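Indwood Seed Library
Progress report to the Drastura Fund, second period
Prepared by Ama Sowah

Short version first, since I know you have a stack of these. Lending is up, returns are better than last year but still not good, the germination testing got done, the Jendness branch is open but only just. Money is on track except for postage. Details below in no particular order.

Lending

724 packets out this season across both sites. Most of it beans, lettuce and tomatoes, same as always. Squash was slow. We think people are scared off by the hand pollination sheet, which is two pages and reads like a tax form. Will rewrite over the winter. Flowers went fast, mostly zinnias, and we ran out of those before the end of May. Could have lent twice as many.

New this period: the starter envelope for first-time borrowers. One bean, one lettuce, one flower, plus a half sheet on how to save from each. Popular. The bean is the one that matters, because a beginner can save seed from a bean without doing anything clever. The lettuce people mostly eat and then forget about, fine.

Returns

46 borrowers brought seed back. Target in the grant agreement was higher and we're not there. Things that seem to help: the reminder postcard (timed for when the pods are drying, not for the end of the season when everything has already gone in the compost), and letting people return whole dry pods without shelling them. The second one makes more work for us but I would keep it. Plenty of people told us they had seed in a jar at home and felt it wasn't neat enough to bring in.

What didn't help: the online form. Got almost no use. Turned off in August, paper card is back at the desk.

Quality of what came back was mixed. Beans very good. Tomatoes mostly fine, a few that hadn't been fermented and were stuck together in a lump, usable. We are not accepting returned squash unless the grower can tell us what else was flowering nearby. Had to say no to a couple of people and it was awkward.

Germination testing

Done on the damp towel method, 20 seeds per lot, counted at the usual intervals for each crop. 9 lots failed and have been pulled. All of them were older stock, mostly onion and parsnip that came with the original donation and should of been tossed before we ever put labels on them. The Cheng bean, the pole type that the library was more or less started for, tested very well again, including the jar from the back of the fridge that we were worried about.

Going forward onions and parsnips get one year on the shelf and then out. Beans and tomatoes tested every second year. This is written up in the procedures binder now, so it doesn't live only in my head.

Jendness branch

Opened in April in the side room of the branch library. One cabinet, one table, open when the branch is open. Slow spring, better after the plant swap. The cabinet gets afternoon sun through the west window, not good for seed at all, so it has to move to the inside wall. Branch manager has agreed, needs somebody to shift the map drawers first. Still waiting on that.

Sign-ups at Jendness skew toward people with balconies and shared yards. They ask for dwarf and container varieties, which we barely have. I'd like to use part of next period's seed line for that if you have no objection. Bush beans, small peppers, cut-and-come-again lettuce, herbs.

Budget

Envelopes under. Labels under. Fridge repair came in where the quote said. Postage over, entirely the postcards. See attached sheet, line 6. I'd like to move the underspend on printing across to cover it. Need a yes or no from you on that before the spring mailing, not urgent before then.

Printer toner I put under supplies and not under printing, tell me if thats wrong and I'll move it.

Sorting and packing

September is when the returns pile up and this year we were ready for it, more or less. Sorting table has brown paper down and blue painter's tape marking it off into big rectangles. One lot to a rectangle while it waits for cleaning and a label. Two people can now work the same table without mixing lots. Cheap, pull it up and redo it when it gets tatty.
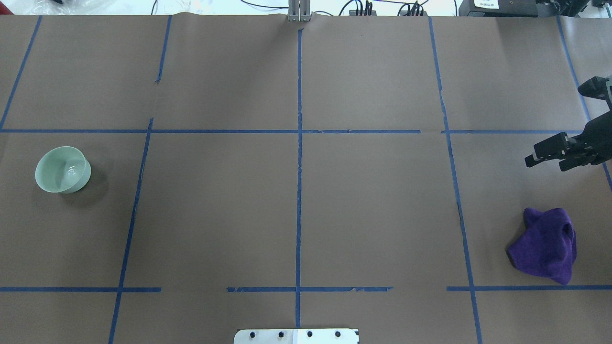 Meifang Zheng wrote back on the draft of this report that the lot numbers are the real bottleneck, and that "you can clean seed all afternoon and still have nothing to lend if the numbers aren't in the book." She wants numbers given out at the desk when the seed is handed over, before it ever gets to the back room. I agree. Means reprinting the return card with a tear-off stub. Small job, will do it with the postcard order.

She also asked whether we should be packing smaller. Current bean packet is generous and a lot of it never gets planted. Going to try a smaller fill on the bush types only and see if anyone complains.

Still to do before next report

- move Jendness cabinet out of the sun
- new return card with stub
- squash sheet, one page max
- order zinnia, more of it, earlier
- second isolation plot for the peppers (have a maybe from the church garden, nothing signed)
- finish entering last year's donor cards

Visit: you mentioned coming by. Late morning is best, main site, the side door, the front one sticks. If you'd like to see packing underway tell me ahead and I'll hold some back.

Attached: budget sheet, germination results by lot, new procedures page for onions and parsnips.

A.S.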